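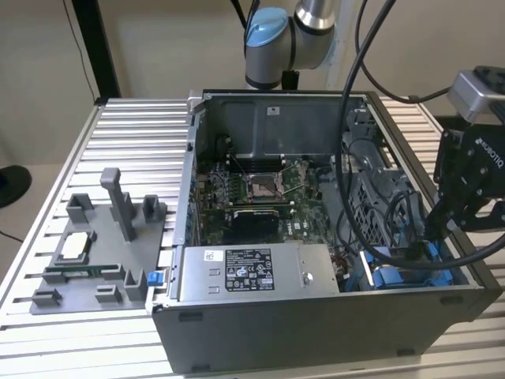 Side panel off, processor socket empty.

The Half-Done List

15/04/2018

3 min read

I own a bathroom with one and a half coats of paint. The full coat is called Oyster. The half coat is also called Oyster but came from a different can, bought two years later, and by then Oyster had changed its mind about what color it was. You can see where I stopped. It's right above the towel rail, at the exact height where a person of my build has to go and get the stepladder.

I've been thinking about this because my sister came to stay, and she is a finisher. She finishes crosswords. She finishes the heel of the bread. She used the bathroom and came out and asked if the wall was "a feature," and I said yes, and she looked at me for a while, and then we had lunch.

After she went home I sat down and wrote out everything in the house that I had started and not ended. This took most of an evening and a fair amount of cheese. There were 11 things on it when I stopped, and I'd like it noted that I did stop, so the list itself may belong on the list.

Some of them are small. There's a curtain hem held up with pins, which has been held up with pins for so long that I now think of it as a curtain with pins. There's a letter to the Skingate water department that begins very strongly. There's a sweater with one sleeve. My aunt taught me to knit over a wet August in Nirnbridge when I was fourteen, and she told me the second sleeve was where you found out what sort of person you were. I found out fairly early. The sweater has moved house with me three times and I could wear it tomorrow if I were a different shape.

Others are larger, and I don't feel as cheerful about those. I have most of a family tree. I got back as far as a great-great-grandfather who ran a ferry on the Lam and was married either twice or to one woman with two ways of spelling her name. To find out I'd have had to write to the parish over there and enclose a stamped envelope. I bought the envelopes. They are very nice envelopes and I've been using them for seeds.

And then the accordion. I don't want to go into the accordion.

What bothers me is that I'm good at the first part of everything. I'm terrific! Ask anyone who has been with me in a hardware store on a morning when I've decided to put up shelves. I know the name of every anchor and bracket. I will talk to strangers about drill bits. I bought a Pumau wallpaper steamer for 145 dollars from a man in a parking lot and had the whole of the hallway stripped before dark, down to a layer of brown paper with ducks on it, and I remember standing there covered in paste thinking that I had finally become someone who does things.

The ducks are still up. People like them. I have been asked where I got them.

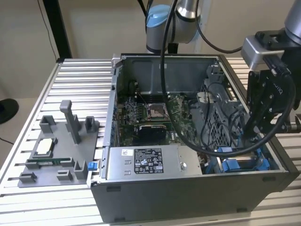 The trouble with the middle of a job is that it looks so much worse than the beginning did. When I started on the hallway it was an ugly hallway, but you could walk down it with a tray. By evening there was no wallpaper, no paint, a light switch hanging off by its wires and a bag of wet scraps that weighed as much as a dog. Any sensible person would see that as a reason to hurry up. I saw it as a reason to go and sit in the kitchen, where things were better, and I've been sitting in the kitchen more or less ever since.

I said some of this to Kuo-hua Au, who lives across the road and has built, among other things, a boat. It's a real boat, with a floor. I was hoping he'd have a method. I think I wanted to be told about a chart. He thought it over and said that he had hated the boat from the day he ran out of the fun wood until the day it went in the water, and that he had kept going because his wife wanted the garage back.

So that was the method. You need someone who wants the garage back.

I live alone, apart from the cat, and the cat likes a mess. She has slept on the sweater since the fall. I did try appointing a garage-wanter from outside the household. I told my sister on the phone that she should call me every week and be disappointed, and she said she'd been doing that for years at no charge.

Anyway, I tried something. I went through the list and put a line through everything I was never going to do, and that was harder than doing some of them would have been. The ferry man can keep his one or two wives. The letter to the water department can go, as I understand they've since fixed that stretch of pipe, perhaps having sensed the letter. I gave the accordion to a boy on the next block, whose mother has not waved at me since. The ducks I've promoted. They're wallpaper now, officially, and I've bought a frame for the bit by the door where they've torn, and put it up, and it's straight.

I felt very light for a couple of days. Then I noticed that crossing out is also mostly a first-part sort of activity, and that I'd enjoyed it for all the same reasons I enjoy a hardware store.

There were 3 things left over. The curtain I did on Tuesday-type energy, if you know what I mean by that, the kind where you're avoiding a tax form. It took forty minutes, including hunting for the thimble. I had lived with those pins for six years. I'd had one of them in my foot.

The sleeve is on the needles. I've gone down a size and it's a little tighter than the first one, and the yarn doesn't match either, because apparently nothing I buy twice is ever the same color. My aunt would have had something to say. I'm up to the elbow and I already have some ideas about a hat.

As for the bathroom, I've brought the stepladder in from the shed. It's in the tub. I've been showering around it.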